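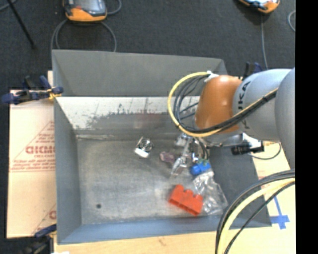
How many picks does it take before an arm learns to clear a bin by itself?

More than I'd guessed. At the Klinhom open day in October they told us their first model had 700 recorded attempts to learn from, and it still made a mess of anything wrapped in a clear bag. They've kept adding to the pile ever since.

I went with a few others from the Esgate evening class and we had the best afternoon! The bin-picking bench was the one I kept drifting back to. It's a plain grey metal bin, scuffed all over inside and clamped at the rim, with a KUKA arm that comes in over the side. Shiny bits, bright plastic blocks, crumpled see-through bags, in it all goes. Every attempt is saved, good or bad, and the bad ones are kept on purpose so the system has something to compare with (I'd have thrown them out, which shows how much I know).

Each try gets a label afterwards by hand, in a program called Plakodton. We were allowed to do 10 each. I got stuck on one where the fingers had hold of two things at once, and we argued over it happily until the tea came round.

Vivden, upstairs, do the training side. Their latest set had 417 attempts in it, nearly all of small parts, and we watched the replays on a big screen. I could have stayed another hour. Parking is round the back, by the way, and the lift is slow.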